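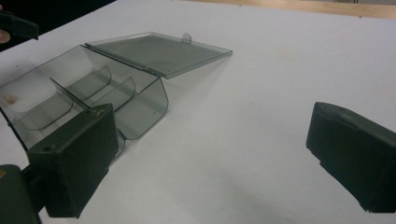 I went to the open day at Brullside on Saturday (2018-07-07, if you're filing these) to look at robots, and I came home wanting to sort out my drawers. My sister says this is exactly what happens when you let me out of the house!

Brullside is the old mill building past the rail yard, put up in 1912, and these days there are workshops on two floors. Hoshino has the upper one. They work on teaching machines to handle ordinary stuff from around the house, and the day's job was small plastic cases, the kind with a hinged lid and dividers that you'd keep hair ties or screws in. One person works a pair of hand-held grippers over a table and does the job by hand, again and again, and the software learns from the recordings. Yuto Higuchi was doing the handling when I got there and Widad Kassab was doing the talking, and between them they gave me more kitchen and workshop ideas than the last three magazines I paid for.

So, what I brought back.

## Open the lid all the way

With grippers you have two blunt fingers on each hand, so you can't hold a lid up with your pinky while you dig around like I do. Yuto folds it right back until it lies on the table, and then he leaves it alone. I tried it at home with my button case and I've stopped knocking the thing shut on my knuckles. Don't do it with old brittle hinges, though. I cracked one on a sewing box in May doing something much gentler.

## Clear a landing strip

Widad wouldn't let anybody start until there was open table beside the box. My habit is to balance the case on top of the mail and then wonder where the washers went. Now I shove everything back first, a good forearm's width, and put the case down in the middle.

## See-through plastic is a pain in poor light

I'd always assumed clear boxes were easier than solid ones. Well, they are for finding things, but Widad told me the software has a hard time with them, what with the edges and the dividers all showing through each other, and smoky plastic can be as bad as the clear kind. I have the same trouble at 6 a.m. in the pantry! A plain white surface underneath helps a lot. I lined my deep drawer with white shelf paper on Sunday and it's like having new eyes.

If your boxes go on a dark shelf, put a strip of masking tape along the front rim. You'll find the edge by feel.

## Grab the wall, not the divider

Loose dividers pop out when you lift by them. I know this, you know this, and still I do it every time I'm in a hurry. Dimas Wibisono, who was next in line to try the grippers, did it on his first go with a box of beads, and we were both on the floor for a while picking them up (sorry again, Hoshino). Pinch the outside wall low down and steady the other end.

## Getting marks out of the corners

Rounded corners are kinder than square ones, but anything brownish and sticky still likes to settle at the ends. My routine:

1. Take out whatever dividers come out. Leave the molded ones be.
2. Warm water and a drop of dish soap, five minutes.
3. Soft toothbrush along the curve and into the hinge line.
4. Baking soda paste for what's left, rubbed with a fingertip – no scouring pads, they cloud the plastic.
5. Dry with the lid open, overnight if you can stand it.

Skip the dishwasher. I warped two lids that way and they never closed again.

## Odds and ends

- Friederike Strobel at the coffee table swears by a loop of string through the hole in the clasp tab, so stiff lids can be pulled open with wet or sore hands. Mine are on kitchen twine now and I love it.
- The sorting cart by the door was from Casik, and it had a rubber mat on every shelf. I cut up an old bath mat for mine.
- Their logbook was up to run 1778 by the time I left. I get bored after folding four dish towels, so hats off.
- Room 229 has the good chairs, if you go to the next one.

I did get a turn on the grippers in the end. It took me nearly 2 minutes to close one lid, and I squeezed so hard the box shot sideways. Senyo Boateng, who runs the bookings, says there'll be another open day once the Amatitz people have moved in downstairs, and I've already put my name down. Bring a sweater, that upper floor is drafty even in July.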